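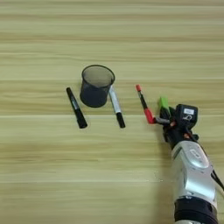

Pen cup task: the gripper has hold of the red-and-black marker, with the mesh cup still empty.

How I set up a tabletop pick-and-place run

I've been running the marker-and-cup task at Billska since October, and people keep asking me for my setup rules, so I finally typed them up! They're small and a bit fussy, but they've saved me a lot of redone work. (Last updated 5 Nov 2022.)

Clear the table first. Coffee mugs, tape, the hex key you were just using — all of it goes. I want the task objects on the wood and nothing else, or I end up squinting at recordings later wondering what that thing in the corner was.

Next, write down your start layout before the arm moves. My sheet says which markers are out, which way the caps point and where the cup goes. I like the markers at a slant with a good gap between them so the fingers can get in on both sides. One can sit right up against the cup if you want a harder pick, but put that on the sheet too.

Now the speed cap. We use the slow profile in Clestuma for anything new and stay on it for 9 clean runs in a row. A bump resets the count, and yes, that includes a little bump. I used to let those slide and got a bent cup rim for my trouble.

Check your cable. Move the arm by hand through its whole reach and watch that the cable never pulls tight or drops in front of the fingers. Do this with the power off and the stop button where your free hand can find it.

Keep your hands out while the arm is live. If a marker rolls, hit stop, wait until the status light changes, then reach in. I know, it's tempting to just nudge it back!

For the grip, close gently and lift only a little before you travel. With Fasus pads I start at force setting 7 and go up one step at a time if the marker slips. Anything over 17 gets a second person's okay in our lab.

Last thing, log the failures. Drops, missed grabs, the marker that lands across the rim — they all go in with the same naming as the good runs. We had 4,000 entries at my last count, and the failed ones are the ones I open most.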